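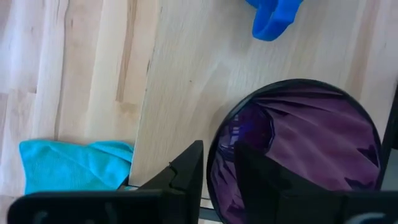

I came home from the open day at Woria with a tote bag, a sore neck from craning over people's shoulders, and more cleaning tips than I've picked up in a year of reading cleaning blogs. Woria builds robots that tidy up and wipe down, and every October they let the neighbors into the workshop over in Prelldale to watch. I went for the robots (and the free coffee!) and ended up scribbling in my notebook about cloths. They had a turquoise microfiber one lying crumpled on the pale planks, right up against the edge of the smoother wooden board, and a big round container with a black rim and purple fabric gathered inside it, and I stood there thinking that my own counter could stand to be that simple.

Kaja Rozīte ran the demonstration, and she talks fast, so forgive the messy order.

Fold the cloth in half, then in half again. You get 8 clean faces that way, counting both sides once you open it up and refold it. I'd been wadding mine into a ball all these years and pushing the same crumbs from one end of the table to the other.

Wipe wood along the grain, barely damp. Kaja's arm does one slow pass, lifts, and starts again at the far end. It never scrubs back and forth. I tried it on my butcher block that same evening and got far fewer streaks - I may have called my sister about it.

Wash microfiber by itself, no fabric softener. Towels shed lint all over it and softener leaves a coating. I hang mine over the oven handle now.

Line your catch-all. A round bin with a piece of fabric in it is kinder to small things than bare plastic, and you can lift the whole lining out and shake it over the trash. I used an old pillowcase and it took me two minutes.

Give every object a color. A machine has an easier time picking out something bright on a pale surface, and so do I before breakfast. My scissors now have blue tape on the handles.

The one in room 204 folds towels, slowly, and I watched it do the same towel three times. Go early if you want a spot near the front. Parking is behind the Mockus building and fills up by ten.

Comments

Nassoro Urio: The cloth fold works great on car windows too. How damp is barely damp?

Reply: Wring it until nothing drips, then wring it once more!

nullesau_nan: No softener, my mother said so for years and I never listened.

Home | Kitchen | Laundry | Workshop | Days Out | Contact

Get new tips by email twice a month. Unsubscribe at any time.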